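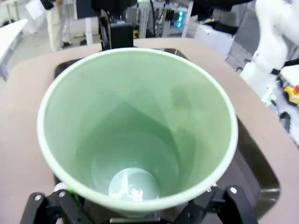
4. Setting up a game of Tindden

Tindden is a party game about who secretly runs the small republic of Ostov. Somebody does. By the end of the evening everyone at the table will have a theory, and one player will have been running it all along and eating your crisps.

Read section 3 (Choosing a Chair) before you start. If you skipped it, the Chair is whoever is holding this booklet. Congratulations.

4.1 Laying out the Republic

1. Unfold the map of Ostov and put it where everyone can reach the capital, Varbridge. The map has a crease through the Ministry of Fish. This is a printing matter and has no bearing on play, whatever your brother-in-law says.

2. Shuffle the Rumour deck and place it face down on the harbour. There should be 40 cards. If you have 39, check inside the lid.

3. Give each player a Minister card and a pencil. Ministers are dealt face up. Everybody knows who the Ministers are, and it has never done Ostov any good.

4. Deal one Loyalty card to each player, face down. Most say Citizen. One says Hand Behind the Curtain. Look at your own card once, then put it under your Minister and try to keep your face still.

5. Set the Public Trust marker to 19. It will not be going up.

Note: With four players, leave out the Press Baron. With three, play something else.

4.2 Filling the Treasury

6. Count 600 crowns into the Treasury tray. The Chair counts them aloud and a second player checks.

7. Pay each Minister the salary printed on their card. The Minister for Roads receives nothing and should say so at least once a round.

8. Put the remaining Loyalty cards back in the box, unseen, and close it.

Caution: Do not let the Minister of Finance do step 6. In testing, the Treasury came up short in roughly half the games where this happened, and in several of them the Minister of Finance was an ordinary Citizen with no reason to steal anything.

4.3 The first Cabinet meeting

9. The Chair reads the Opening Address from the back page. It is long and says very little. Please read all of it.

10. Going clockwise, each player draws one Rumour and reads it out in the tone of somebody who has done their own research. Put it in front of the Minister you think it best describes.

11. Any Minister with three Rumours must make a Denial. A Denial lasts one turn of the sand timer and may not include the words "context", "family" or "lizard".

12. Vote. Hands up for Believed, hands down for Disbelieved. If the Denial is Disbelieved, move Public Trust down one and give the Minister a promotion.

Note: Ties are settled by Hinds, the civil servant, whose card sits beside the map all game. Turn it over to find his ruling. It has the same ruling on both sides.

4.4 If something has gone wrong

Two players both have the Hand Behind the Curtain. You have mixed in cards from the expansion. Take them out and start again from step 4, or carry on and call it a coalition.

Everyone claims to be the Hand. Usual after the second bottle. Check the cards and deduct one crown from each liar.

Public Trust has reached zero. Turn the marker over and continue from minus one. The game ends at minus 7 – or when Varbridge is sold, if that comes first.

A player refuses to accept the result. The Chair may offer one recount. Further appeals should be sent in writing to Hemi Cosgrove, who designed the game, loses it most weeks and has a drawer for this sort of thing.

Rules for buying, selling and accidentally mislaying the Ministry of Fish are in section 5.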